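4. Does "best before" mean anything in a shared kitchen?

The Drindby leaflet says dry goods keep for 200 days once opened. We doubted it from the start, mainly because it gives no source and treats flour, spices and cocoa as if they were the same stuff. Our survey of 20 households in Kimetti did not help the leaflet much. Most people had never read the date on anything dry – they sniffed it, then used it.

I am also wary of our own results. People who agree to talk about their cupboards probably keep tidy cupboards. Two of them changed their answers between the first visit and the one in June, and we kept both sets, which Lajos still thinks was a mistake.

What we can say is that smell was trusted over print. Whether smell deserves it is a question we did not test.

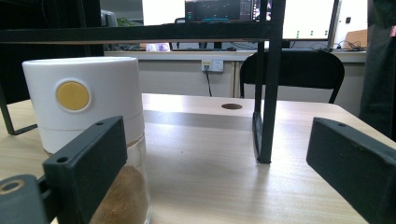 Clementina Macedo wrote back on the draft that sniffing tells you when cocoa has gone stale but very little about flour, and that we should split the two before claiming anything about "dry goods" at all.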